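Uvitz Rules (tabletop manipulation)

The Uvitz Rules are a set of good-practice rules for small robot arms working on tabletops, mostly pick-and-place work with toys, blocks, kitchen items and other loose household things. First written as an in-house sheet at the Watoteo workshop, later taken up by a handful of teaching labs and hobby groups. Current edition dates from August 2024. Not a legal standard and not a certification – a lab says it follows the rules, or says which ones it doesn't.

The rules cover the table, the gripper, the wrist camera, the person at the controls and the records kept afterward. They do not cover industrial cells, mobile robots or anything heavy enough to need a guard fence.

Contents
1 Name and origin
2 Scope
3 The table
4 Grippers and fingers
5 Wrist cameras
6 Operator conduct
7 Records and numbering
8 Adoption
9 Criticism
10 See also

Name and origin

Named for Uvitz, the building where the first draft was pinned up. The draft was one page, handwritten, and dealt only with finger changes and where to put your hands. Dzintra Navickas typed it up and added the parts on table surfaces and records, which now take up more than half the text. She remains editor. Earlier copies are sometimes called "the Watoteo sheet", mostly by people who were there.

The second edition split the rules into "must" and "should" items. The third dropped a long section on cable colors that no one could agree on. The current edition is the fourth and has 66 numbered rules, down from the third. Several old rules were merged and a few just cut.

Scope

Rules apply to an arm that is clamped or bolted to a bench or table, with a two-finger gripper or similar, moved either by a program or by a person driving it remotely. Payload is not given as a number. The text says the arm should be one that a standing adult can stop by hand without strain, and leaves it there. This has been argued over (see Criticism).

Objects in scope are anything that can be dropped from table height without harm to a person. Glass and knives are out. Liquids are allowed only in closed containers.

The table

Longest section. Main points:

The work surface must be fixed or heavy enough not to shift when the arm pushes down on it. Folding tables are not allowed even with weights on the feet.

Surfaces with a strong pattern are allowed – wood grain, stone veining, printed cloth – but the surface has to be named in the session record. Early editions asked for plain matte gray only. That was dropped after users pointed out that homes and kitchens don't look like that, and arms trained over plain gray did badly elsewhere.

Shiny surfaces are a "should check" item. The operator looks at the camera feed before starting, with the room lights as they will be during the work, and moves a lamp or pulls a blind if glare hides an object. Colored plastic can throw a tint onto a pale surface next to it. The rules treat this as normal and say to leave it alone.

Loose objects must be inside the arm's reach at the start. Objects may touch, lean or sit one inside another. An object hanging over the table edge must be moved in before the arm is powered.

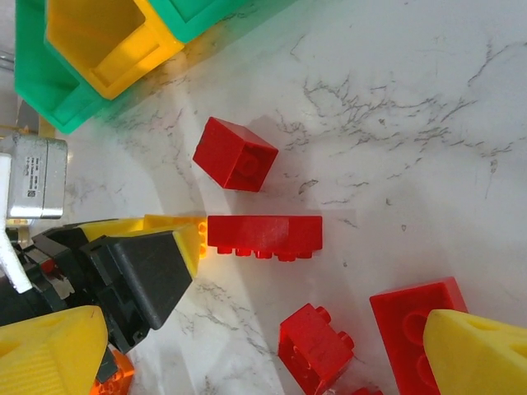
Building pieces and gripper fingers on a veined marble tabletop, from a wrist-mounted camera.

Building blocks get their own sub-section, being the most common objects in use. Pieces can lie on any face, studs up, sideways or down. Operators are told not to tidy them into rows between attempts unless the task is about rows. Hollow blocks count as containers, and if one holds another piece the record says so. See-through or partly see-through bricks are to be listed apart from solid-colored ones, becuase depth sensing can fail on them.

Broken pieces are taken out at once. A chipped edge is enough.

Grippers and fingers

Printed fingers are allowed and in practice nearly everyone uses them. Requirements are short:

Fingers must be a color that stands out from the arm body. Orange and yellow are the usual picks, though the rule names no color. If the objects in use match the fingers too closely the operator should swap one or the other.

Each pair of fingers is checked for cracks before the first session of the day, by flexing gently with the power off. Layer splits near the screw holes are the common failure. A cracked finger is thrown away – no glue repairs, this one is a "must".

Fingers are replaced in pairs. Mixed pairs wear unevenly and the grip pulls to one side.

Pads, tape or rubber on the contact face are allowed but have to be written down. Several labs had results they couldn't repeat and traced it to a bit of tape someone added on a Friday.

Closing force should be set to the lowest value that holds the object. The rules suggest starting low and stepping up, with a fresh grasp at every step. For hard plastic bricks the worry is less about crushing and more about the piece shooting out sideways, so eye protection is a "should" during force setup.

Contact between the fingers and the table is allowed if light. Scraping is not. On stone or tile the arm must slow down for the last bit of any downward move, as a hard surface gives nothing back and the load goes to the wrist joint.

Wrist cameras

A camera mounted on the wrist must have its cable tied back along the arm with enough slack for full rotation. The full rotation is tested by hand, unpowered, both ways.

The camera should see both fingertips when the gripper is open. Parts of the arm in view are fine and shouldn't be cropped out later, since the crop tends to drift from one session to the next. If the camera is bumped, stop, check the mount, note it, start a new session number.

Labels on housings should be left in place. Serial labels are needed for the record, and peeling them off has led to mixups between units of the same model.

Lens wiped at the start of the day with a dry cloth. Nothing wet.

Operator conduct

One operator at a time has control. A second person may reset objects but says "hands in" before reaching and "hands out" after, and the operator lets go of the controls in between. The words were picked after trials with longer phrases that people stopped saying by the afternoon.

A stop button has to be within reach of the operator without standing up. If two people are working, within reach of both. Software stops don't count.

Sleeves, lanyards, long hair – tied or tucked. No food on the work table. Drinks on another table, not just the far end of the same one.

Sessions are limited to 127 attempts per operator before a break. The figure comes from the third edition and is often called odd. Navickas has said in the notes to the edition that it was the largest number the old Watoteo counter could show, and that operators were ready for a break by then anyway. Labs may set a lower limit, not a higher one.

Failed attempts are kept. An operator must not delete a failed grasp, or restart a session to hide one. It may be marked as failed and that's all.

Records and numbering

Every session gets a record with the operator's initials, arm unit, finger set, table surface, lighting, object list and number of attempts. Paper is allowed. The standard form fits on one side of a sheet and is printed by Koyama, a small press which also does the bound copies of the rules.

Session numbers are never reused, even for sessions abandoned in the first minute. Each record book holds 512 numbered entries. When a book is full it is closed, signed and kept for as long as any data from it is in use.

Object lists use plain names. "Red brick, two studs by two" is fine, a part code alone is not. If an object leaves the table during a session – dropped, rolled off, whatever – the record says so, and the object isn't put back until the attempt is over.

Adoption

The Bruvness teaching lab was the first outside group to take up the rules in full, using them for its evening course. Its bench guide follows the same numbering, with two added rules on shared tools. Bruvness also ran the longest published log under the rules, 1046 sessions on four arms, which was used as the basis for the changes to the table section in the fourth edition.

Other users tend to adopt parts. The finger rules and the "hands in, hands out" call are the most widely copied. The record form less so, it is seen as slow.

Translations are allowed without asking provided that the rule numbers stay the same.

Criticism

Main complaint is the missing payload figure. Critics say "can be stopped by hand" depends on whose hand. The editor's reply was that any figure would be read as permission to go right up to it. A draft with a figure has been circulated but not adopted.

The ban on software stops as the only stop is seen by some as out of date. Others find the rules too loose on lighting, where nearly everything is a "should".

There is also an older dispute about resets. Under the rules the person resetting the table can place objects freely, which critics say lets habits creep in: same corner, same angle, favorite piece in the middle. Some labs use drawn cards to pick positions. The fourth edition mentions cards in a note but does not require them.

See also

Pick and place
Two-finger gripper
Remote operation of robot arms
Bench safety
Bruvness bench guide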